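2026-04-27
By Yasaman Kazemi

Second progress report to the Amine Fund: home-language lending library, Purnville and Nidcombe

In the first report I described how we received the Urbańczyk collection and how we prepared the two rooms. This second report covers the time since then. I follow the same headings as in your template, except that I have put the cataloging first, as most of our working hours went into it.

Cataloging

The catalog now has 3,802 books. This is the full Urbańczyk collection plus what we bought with the first part of your grant. Each record has the title in the original script, the title in Latin letters, the language, the reading age and the shelf. We did not plan to enter the title in two scripts. In the first weeks we entered only the Latin form, and then a grandmother in Purnville could not find a single Persian book in the search, although we had a full bookcase of them. After this we went back and did all the non-Latin records again. It cost us most of February, but I think the decision was right and I would make it again.

The spelling of names remains a difficulty. The same Ukrainian author can be written in three or four ways on the covers of different publishers. We have agreed on one form for each author and we keep the other forms as notes, which the search also reads. The Polish records are in the best condition, because Mrs. Urbańczyk kept a handwritten card for every book and we could copy from her cards. A few of her cards have no book. We keep these cards in a separate box and we will ask the family about them.

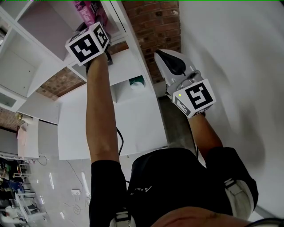 Reading age is the field I trust least. Publishers give very different ages for the same kind of book, and a child who speaks Tamil at home and reads only English at school may need a text that is written for much younger children. We now use four broad bands with simple names and leave the publisher's age in the notes. Parents told us they prefer this. One father said that his daughter refused a book only for the reason that the sticker had a "6" on it and she is nine.

Lending

Lending opened first in Purnville and then in Nidcombe. At present 135 families are registered. A family may keep five books for four weeks and may renew once by phone, by message or in person. There are no fines. We wrote in the application that we would review the question of fines after the first period, and my advice is to continue without them. Most late books come back after one message, if the message is in the language of the family. We have message texts in seven languages now and the Somali text is being corrected.

Nidcombe is slower than Purnville. The room there is pleasant and has good light, but the bus stops running early in the evening and many parents finish work after that. We have tried a later opening hour once a week, and those who have a car were glad of it, but it did not help the families we most wanted to reach. From next month we will send a box of books to the Nidcombe school twice in each term, so that children can change their books there – the head teacher has already given us a cupboard.

Picture books go out much more than anything else. The second group is cookbooks, and this was a surprise to me, as we had bought very few. Adults borrow them for themselves and then read them with the children in the kitchen. I ask your permission to move a small part of the budget for teenage fiction to cookbooks and other practical books. The teenage fiction is not borrowed much. The teenagers who come say politely that they read in English.

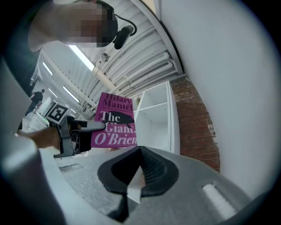
With a book at the Nidcombe room.

Work with schools

We have written agreements with 11 schools. The agreement is one page long and says that the school will tell new families about the library in the first month, and that we will come once a year to read aloud. Eight of these visits are done. The best ones were where a parent read together with a teacher, page by page, one in the home language and one in English. The weaker visits were those in a big hall, with too many classes at the same time. The children at the back could not hear and could not see the pages. I have now asked schools for no more than two classes per visit.

One school asked if we could supply books for its own shelves permanently. I answered that the grant does not allow this, but that a long loan for a full school year is possible. They accepted the long loan.

Repairs and supplies

Many of the older paperbacks have weak spines. We learned to repair them with book tape and a bone folder, and a repaired book lasts well if it is left under weight overnight. The clear covers we ordered in the first period were too narrow for the large picture books, so the supplier exchanged them and charged us only for the delivery. Please see the invoice in the annex. I mention it as the line "covers" appears twice in the accounts and this could look like a mistake.

Budget

We have spent according to plan on shelving, book purchase and rent. We are under the plan on printing, as schools copied our leaflet themselves. The unspent amount is $2,000. I would like to use it for two things: Tigrinya and Dari picture books, which are expensive to bring here, and the transport of the boxes between Purnville and Nidcombe. If you agree, I will send a corrected budget table with the two prices.

What is late

The parent survey is late. The questions are ready, but the translations came back with different meanings in question four ("How often do you read with your child?"). In two of the languages it had become a question about homework. We are having it checked by a second reader in each language, and I expect to send the survey out before the summer break. The results will come in the third report.

The signs for the front door in Nidcombe are also not finished, as the landlord wants to see the colors before we print. I sent him the drawings last week and I am waiting for his answer.

Yasaman Kazemi
Project coordinator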